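01/11/2022

I spent two evenings last week reading the pitch for the coastal drone line the legislature wants to pay for, and I'm still waiting for the part where somebody explains what it does.

The plan, as laid out in the 285 pages they put online, goes like this. A company called Rotelero supplies fixed-wing drones that can stay up for a very long time. A second company, Stotometti, supplies the sensor pods that hang underneath. A third, Ceklow, writes the software that decides which of the thousands of blips out on the water is worth waking up a human for. All of it gets flown from a leased hangar at Tesfamariam Field, which until this year was mostly crop dusters and one flight school.

I have no problem with drones. I worked on ground stations for six years, and I liked the work. What I have a problem with is the word "persistent," which shows up on nearly every page and gets defined on none of them. Persistent for how long? Over how much water? In what kind of wind? Anyone who has tried to keep a light aircraft on station off a cold coast in winter knows that icing eats your schedule alive. The pitch handles icing in one sentence, which says that "mitigations are mature." I'd love to meet these mitigations.

Then there are the trial results. Rotelero says its September trial logged 1,542 contacts, and that number has been repeated in every news story I've seen. Go to the appendix and there's a second number, 1,727, which is how many contacts the shore radar logged over the same stretch of coast in the same period. So the drones missed 185, and they missed them with the radar already running. The radar exists. It's paid for. It sits on a hill and doesn't need a hangar.

Maybe the drones saw things the radar couldn't. That would be a fair argument, and I went looking for it. The appendix doesn't say how many of the 1,542 were on both lists. If even 200 of them were new, I'd expect it on the cover in large type.

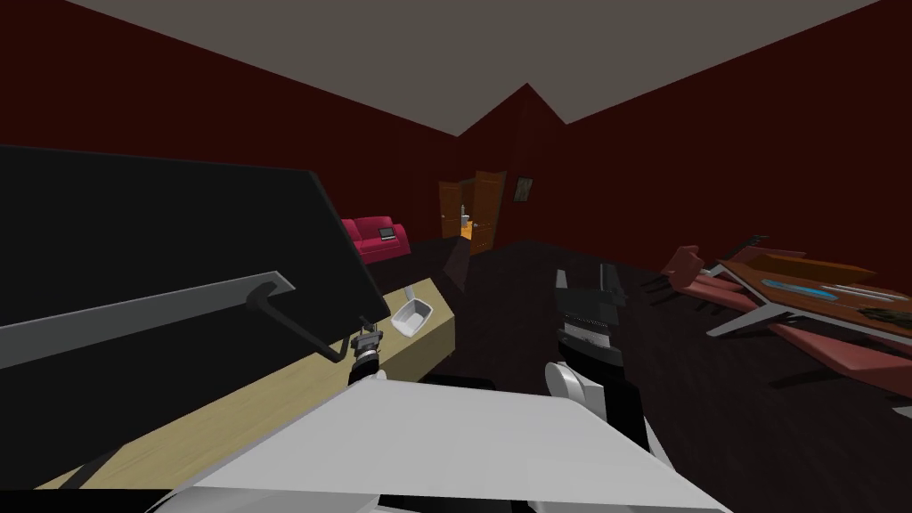
So who checks the software's picks before a patrol boat gets sent out? A duty officer on shore, working alone, with a target of one decision every two minutes.

Read that again if you've ever sat a watch. A decision every two minutes, for a full shift, on the word of a program the officer can't look inside. Ceklow says its ranking is "explainable," and the explanation turns out to be a colored bar. Green is low interest, red is high interest. I used a system with a bar like that once. By the second week we were all clicking on red and ignoring the rest, and by the second month the vendor had retuned it so there was less red. Everybody's numbers got better.

The fishing boats are going to carry most of the cost of this, by the way. A small boat with a cheap transponder that drops out now and then looks an awful lot like a boat that's hiding. The pitch calls these "ambiguous tracks" and promises they'll be sorted out over time as the system learns. Fine, but in the meantime somebody is getting boarded at four in the morning with a hold full of crab.

I also can't find anything on who keeps the video. There's a chart of data flows with a lot of arrows, and one of the arrows leaves the state and ends at a box marked "partner archive." No partner is named. No time limit is given. I wrote to the program office to ask and got back a very polite note thanking me for my interest in coastal safety.

A few people have told me I should be happy because the first year is cheap. It is cheap. The airframes are on loan. The year two column is blank, with a footnote saying it will be set "following operational experience," and I've been around enough procurement to know what a blank column costs – you sign the hangar lease, you train the crews, you let the radar contract lapse, and then somebody fills in the column for you.

What I'd want before a vote is pretty modest. Publish the overlap between the two contact lists. Fly it through one actual winter with the icing losses written down. Put the name of the archive partner on the chart.

Written comments are open until the end of the month, and they do take them by email. I've sent mine. It ran long, and I left in the bit about the colored bar.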